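Re: [greltside-swap] hall booking for March

Valdir Godoy wrote:
> Can we still get the big room on Wednesday? And is it 33 tables or fewer this time? Ashworth want a number from us.

Valdir – yes, room is ours, doors at 2. Told Ashworth 33 tables, same as last time. They wont budge on the fee, still 300, so table price stays put. Sorry.
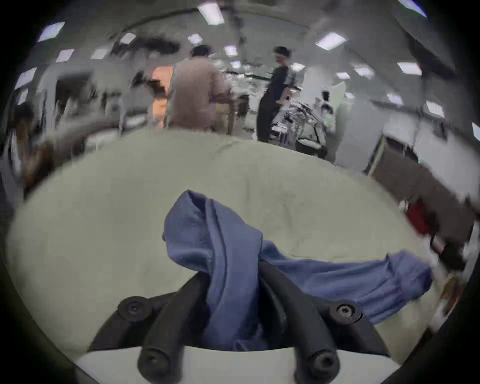
Flyers: 700 printed, Iolanda has the box. Need someone to do the Barkville end, shops and the library mostly. Not me, no car till the weekend.

Gerd, did you ever hear back on the parking? Last I saw they were going to let us use the lower lot but only wiht a sign up.

More tonight, running –
Benedito B.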